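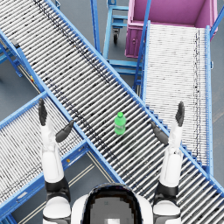 Sim view, green bottle on the main conveyor, both hands open.

Fingered hands vs parallel gripper for bottle picks

pbelmonte
18 October 2025
Trying to settle on an end effector before we order in November. Same arms, same conveyor layout in sim, only the hand changes. 100 picks each, bottle upright on the rollers, belt stopped. Sirnar hands got 89. The Prindine parallel gripper got 97. Most of the Sirnar misses were the thumb clipping the cap and tipping the bottle.
Pacita Belmonte, Trorkton

railcar_11
Not surprised. For one bottle shape I'd take the parallel gripper and be done with it. Fewer joints to service too.

damp_solder
Disagree. Lay the bottle on its side between two rollers and run it again. We did 405 picks that way and the parallel jaws kept hitting the rollers.

railcar_11
That's a jaw length problem. Fit longer fingertips.

pbelmonte
Haven't tried it lying down. What friction are you using for the rollers? I left mine at the default.

damp_solder
Don't trust the default. Ours was way too grippy until we measured it. Which controller?

pbelmonte
Damasceno, position mode. I'll try force mode on the thumb first, then redo the upright set and post the numbers for both.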